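Thread on the episode checker we've been building for the hand-held gripper recordings. It's called Huaranga, it runs from the command line, and it has eaten most of my spring. Software only, no hardware talk.

The starting problem was time. Every recording has two streams, the video and the finger width, and each one comes with its own clock. If they drift apart, the policy learns to close the fingers late. On a mug you might get away with it. On a small flat disc you don't.

Our old loader, Evport, lined the streams up once at the first sample and then trusted both clocks to the end. Fine for short clips. On longer ones the width signal slid behind the video and the error only showed when you scrubbed through by hand.

Hernán Ticona found it in March. He had been tuning the controller for days, thinking the gains were wrong. Then he plotted finger width against the video and the offset was 53 milliseconds by the end of the clip. He put the gains back where they were.

So Huaranga does the alignment again at every open and close. It looks for the moment the tips stop moving in the video, looks for the matching flat spot in the width signal, and fits a line through all the pairs. If the fit is poor the episode is flagged and left alone. It never tries to repair anything on its own.

Flags so far: clock drift, lost tracking, and width stuck at one value. I'd like one for "object left the fingers without an open command" but the false alarm rate is still too high to turn on by default.

Lost tracking deserves its own post. The pose comes from visual tracking, and a big plain white surface gives it very little to hold on to. When the view is mostly tabletop the estimate gets soft and then jumps when something with edges comes back in.

First fix was a plain speed limit: if the pose moves faster than an arm could, mark it. That caught the jumps and missed the slow slides before them. Vichien Thepsuriya suggested also watching how many features the tracker is keeping, and marking the stretch before the jump as well. Much better. Costs over 2 seconds per episode on my laptop, which I can live with.

The planner side is called Skesirgate and I have less to say about it. It takes the cleaned episodes and cuts them into reach, grasp, carry, place. The cut points come from the same open and close events, so fixing the timing fixed a lot of bad cuts for free.

Board games are good for this work. The pieces are all one shape, the places they can go are printed on the paper, and a bad place is easy to measure. We use Chinese chess. 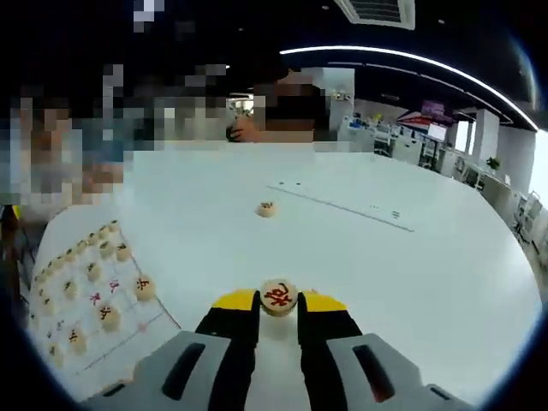 Red piece between the yellow tips, board over on the left.

One thing I had wrong: I assumed the printed grid would be the best cue for judging a place. From a low angle the far lines bunch up and the estimate goes bad quickly. We now only score a place against the nearest crossing, and skip the score if the view is too shallow.

Reading the characters is a separate module and it is off at the moment. The policy gets told which piece to fetch by a click in the image. Less clever, far easier to debug.

Current state: Huaranga runs on everything that comes in, and Induso, our training queue, refuses any episode with a flag unless you pass an override. I have used the override 3 times and regretted 2 of them.

Next up is the fisheye model. The corners of the image are dark and the tracker still wastes features along that curved border. A mask should do it, but the mask has to follow the lens calibration and at present those live in different config files. Merging them is tomorrow's job.

If you have a decent way of checking drift without relying on the grip events, reply and tell me. Long carries with no open or close are still the weak spot.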